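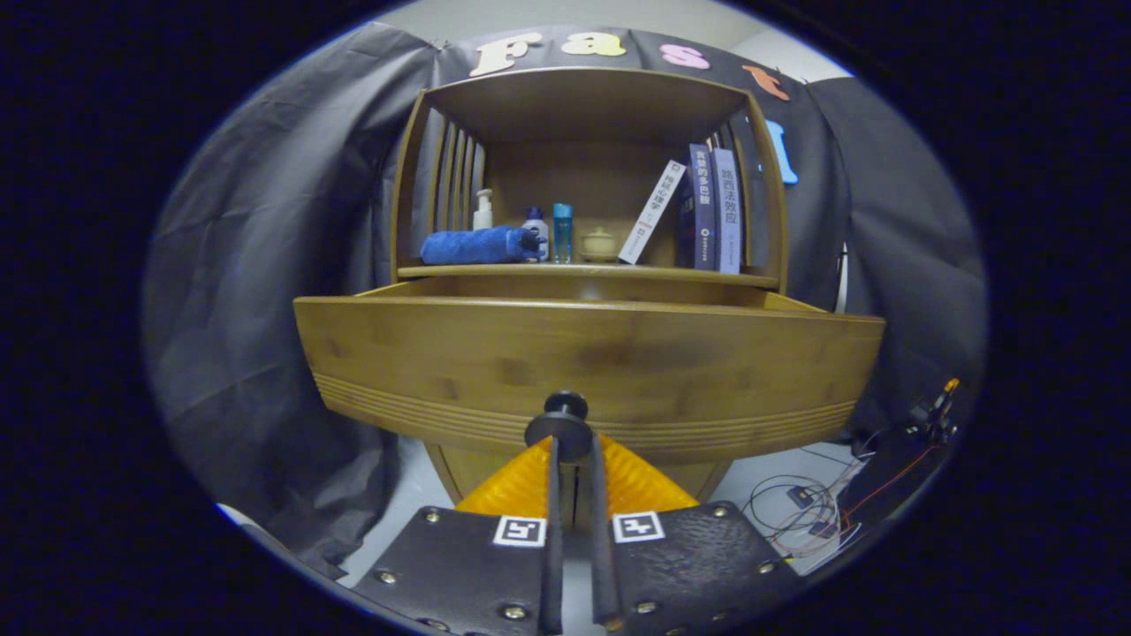 Fig. 1. Bamboo cabinet with towel, bottles, jar and three books; drawer open.

Korkwood Evening Classes
Order in Small Rooms, Session 4: The Mixed Shelf
Handout, March 15, 2023

Last time we did wardrobes, and several of you went home and did somebody else's. Please stop. Tonight is smaller: one shelf, one drawer.

What we mean by a mixed shelf
A shelf holding things that belong to different rooms. Fig. 1 is a fair specimen. A rolled blue towel and a white pump bottle say bathroom. The books say bedside, or possibly exam week; the lavender-grey one is 路西法效应, The Lucifer Effect, which is a lot to take in while looking for the hand cream. The little lidded jar could be at home in any room you like, and jars of that sort generally hold three paper clips and a foreign coin.

Mixed shelves are not a moral failing. The Rampersad method (see reading list) treats them as one, and recommends sorting the whole house by room before supper. I tried it. We ate at 22.15.

The working rules
1. Tall at the back, low at the front. The towel in Fig. 1 lies along the front edge with the pump bottle behind it. Fine for a towel you use daily. If you mostly want the pump, swap them.
2. Bottles stand up. The small dark one at the end of the towel is on its side, and caps are less trustworthy than they look.
3. Books need a neighbour. The white one is leaning on the navy one, which is bearing it well. Push it upright, or lay it flat.
4. Keep paper away from liquids. A jar makes a decent border post.
5. Use the drawer. A shallow one takes flat things: combs, plasters, chargers. It does not take a hairdryer, however firmly you close it.

A word on bamboo
Wipe with a damp cloth, then a dry one. Grooved drawer fronts collect dust in every groove, and the only answer is an old toothbrush along the grain. Label the toothbrush.

In-class exercise (30 minutes, in pairs)
Re-plan the shelf in Fig. 1 on squared paper. You may move one item into the drawer and nothing out of the cabinet. Last August's group threw away the books, and lost marks.

Homework
Measure one shelf of your own and bring a sketch. Width, depth, and the height of the tallest thing on it.

Reading
Rampersad, A Room for Everything, chapter 2. Skip the bit about candles.
Lisuletti shelf planner, sheet 15, in the tray by the door.
The Irkuvport notes on drawers, for those who missed Session 3.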